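### 4.2 The Sorting Cell as a Course Project

The capstone section that built the sorting cell began in May with one rule, written on the whiteboard and never erased: the robot picks blocks from a bin, and no student picks them for it. The rule was broken within the hour. We mention this because much of the literature on student robotics describes courses in which things go according to the syllabus, and we would like to offer some balance.

The task was borrowed from the Trendton challenge, a club competition that several of our students had entered and none had won. A bin holds rectangular blocks of two colors in no particular arrangement. The arm must grasp one block, lift it clear of the walls, and release it on the correct side of a divider. Each team wrote its own grasp planner on top of shared motion code, which we call Inorik after a misspelling in the first commit. Teams were free to change anything above the motion layer and were asked, with increasing firmness, to change nothing below it.

Amirhossein Tehrani, who supervised the lab hours, kept the log. Across the term the teams made 1892 grasp attempts that the log accepts as valid. Of these, 1307 ended with a block held at the release point. Another 295 closed on a block and lost it on the way up. The remaining 290 never got hold of anything, a category the students named "practice" and we have renamed "missed grasp" in Figure 3 and throughout.

The bin itself deserves a word. Early simulations assumed a floor of uniform color and dull finish, and the planners tuned on them were very sure of themselves. A worn metal floor is less obliging. It throws back light in patches, and a planner that looks for bright edges will find plenty of them where there is no block at all. Two teams spent a week improving their ability to locate glare.

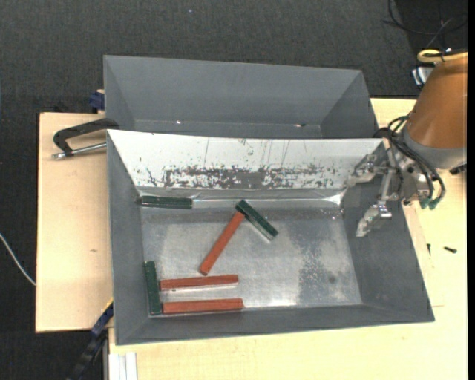

**Figure 3.** Sorting cell with green and red blocks in the front bin, gripper open. Attempts that ended without contact are logged as missed grasps.

The teams responded to this in different ways. Team Zudov dropped edges altogether and segmented by color, then fitted a rectangle to each patch. It was the simplest planner submitted and its authors apologized for it in their midterm report. It also did well, and the apology is missing from the final one. Team Liang kept the edges but scored each candidate by its clearance from the walls and from neighboring blocks. Their planner was careful to a fault: given two blocks touching at the ends, it would work through everything else in the bin first and then stop and ask for help.

Blocks lying close to a wall were the hardest case for everyone. A two-finger gripper needs room on both sides, and a block flat against a wall offers room on one. Zudov's planner tried anyway. Liang's declined. A third approach, proposed late and tested only briefly, was to push the block toward the middle before grasping it. This worked well enough that we now regret not having suggested it ourselves, and we have added it to the handout as though we had.

We also changed how attempts are scored. In the first weeks a team could restart a trial if the planner "hadn't been ready," and readiness proved to be a flexible idea. From the fourth week on, an attempt counted from the moment the arm left its home pose. Reported success rates fell in every team the same day – the robots, as far as we can tell, were unchanged. All totals given in this section use the later rule, applied to the earlier recordings as well.

The shared code was frozen on July 17, 2024, and the final trials were run on that version. Section 4.3 compares the two planners on touching blocks, where their differences are largest and where the students' opinions of each other's work were most freely expressed.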